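How I sort my bead and button stash into a small divided box

I put this off for ages. My beads lived in a cookie tin, all of them, mixed in with buttons and jump rings and those tiny crimp things that stick to your fingers, and every time I wanted to make a bracelet I spent half the evening digging. So one rainy November I finally dumped the whole tin out on a towel (use a towel, please, beads bounce!) and got going.

First, make rough piles. Don't fuss over shades yet. I did seed beads, big beads, buttons, metal bits, and a pile for "no idea." Then pull out anything cracked or chipped and toss it. I lost 34 beads that way and haven't missed a single one.

Next, pick your box. I like the flat see-through kind with a latching lid and a few compartments, and I'd go for one where the spaces aren't all the same size. I looked at a Plovico and a Tindgate before I bought anything, and either would have done the job, so get whatever fits your drawer. Mine's only 2 inches deep.

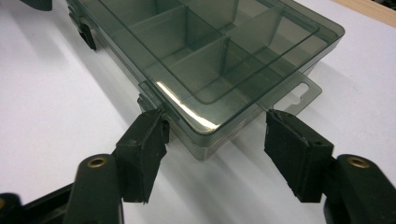 Wash the box with dish soap before you fill it and let it dry overnight with the lid open. New plastic gets staticky and seed beads will climb the walls like ants. A quick wipe with a dryer sheet helps too.

Now fill it. The biggest pile gets the biggest space, and stop well below the top or you'll have beads riding over the dividers when you close up. I pour from a folded index card. If your lid doesn't sit tight on the dividers, cut a piece of thin craft foam to lay on top before you latch it. My Avcı glass beads are so small they got their own little zip bags inside the compartment, and I wrote the color on each bag in marker.

Give the closed box a gentle tilt over the towel. If anything wanders, add more foam and try again.

The buttons are next, and I have about 467 of those, mostly from an old Curnow sewing kit.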